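Gray paint for a north-facing room: which white for the trim?

hafiz_osman
11 Nov 2024
Painting the spare room next. It faces north and gets flat light most of the day. Right now the walls are the builder's beige and the trim is yellowed gloss. The house is from 1897 so there is a lot of trim. I want a light gray on the walls but my wife thinks it will look cold. Has anyone used a light gray in a north room and not regretted it?

Hafiz Osman

plumbline22
Go warm. A gray with some brown or yellow in it. I did our back bedroom in a straight neutral gray in October and it looked blue by mid-afternoon. Repainted it three weeks later.

tessera
Disagree with plumbline22. Warm grays go muddy in north light. I used Entili in Fluter matte and it stays gray all day. The bulbs matter more than the paint. Swap those first, then decide.

plumbline22
I did swap the bulbs. Still blue.

oldsash
What sheen was it? Eggshell picks up more of the sky than flat does. Also, if the trim is yellowed gloss now, you need to sand it and put on a bonding primer or the new coat will peel. Don't skip that part. I did on our stairs and could lift the paint off with a fingernail.

hafiz_osman
It would be flat on the walls. For trim I was looking at Stastdale white, satin. The store quoted me $549 for everything including primer, or $698 with their better line. Is the better line worth it?

tessera
For the trim, yes. For the walls in a spare room, no. Mix and match.

oldsash
Same here. Spend it on the trim. And buy sample pots before any of this. Paint a big piece of board, two coats, and move it from wall to wall over a couple of days. The little cards from the store are useless.

plumbline22
Agree on the boards at least. I still say don't go neutral.

cornerbead
I'm with tessera. A plain pale gray next to white is fine as long as the white isn't creamy. Cream makes gray look dirty.

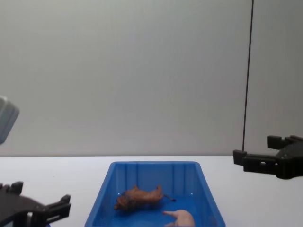
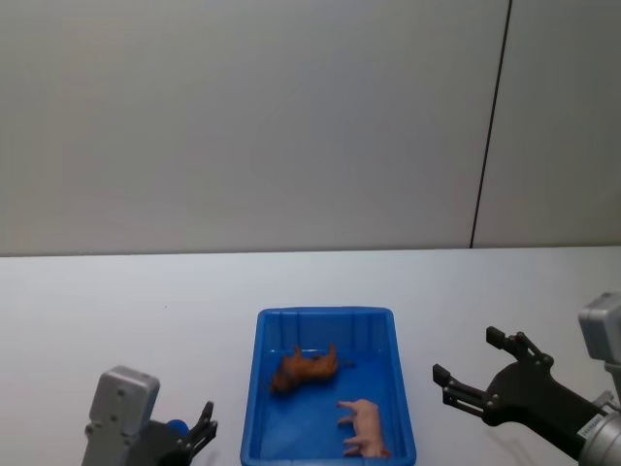

Both: light gray wall, matte white tabletop.

hafiz_osman
Thanks. That is closer to what I had in mind. I'll get sample pots of Entili and Cernen and put both on boards before I buy anything.

plumbline22
Check them at 4 pm.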